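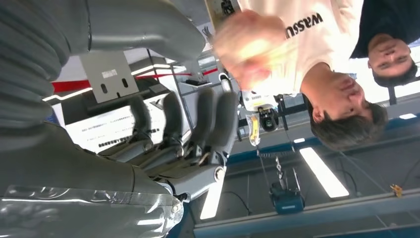 Follport, 22/10/2023

Section 4. Hand check before chore trials

Read this one first if you only read one. Applies to the Clurkus four-finger hand on the Xu arm, shop floor set-up. Kitchen set-up is section 6, not finished yet.

Short answer to the question everyone sends in: can it do chores. Some. Folding towels, slow. Picking parts out of a bin, fine if the parts are bigger than a walnut. Loading a dishwasher, not yet, dont plan around it. Cornholm site runs bin picking daily and still has a person next to it.

Before you start

Cover on the arm, zips closed. Plastic sheet over the lower section if there is oil or water nearby. Sleeves pushed up. Two people for the first power-on, one stays at the stop button.

Steps

1. Arm to park position. Wait for the green light on the controller.
2. Fingers open, slightly spread. Look along each joint for grit or thread.
3. Check the small screws at palm and wrist. Snug, no more. Over-tightening cracks the plate.
4. Press Hold. Now you can reach in toward the fingers. Not before.
5. Move each finger by hand through its full travel. Should feel the same all the way.
6. Hands out. Release Hold. Run CLOSE SLOW once with nothing in the grip.
7. Run the towel test, 36 grabs. Write down drops.
8. Run the bin test, 700 g limit. Same sheet.

CAUTION: Hold is not power off. If the controller reboots, Hold is lost.

CAUTION: keep the hoist chain parked clear of the arm's reach. The arm does not know it is there.

Note on codes. 442 is a stiff finger, go back to step 5. 444 is a lost wrist signal, reseat the cable and start over from step 1. Anything else, send us the log.

Note on results. Four drops or fewer in step 7, go on to laundry trials. More than that, re-run calibration (section 5) and try agian. Wet towels do worse, roughly double the drops, so test dry first.

Do not leave it running overnight. Still a supervised machine. Glassware, knives, anything hot: a person does those for now. Next revision of this section in November, with the new grip tables.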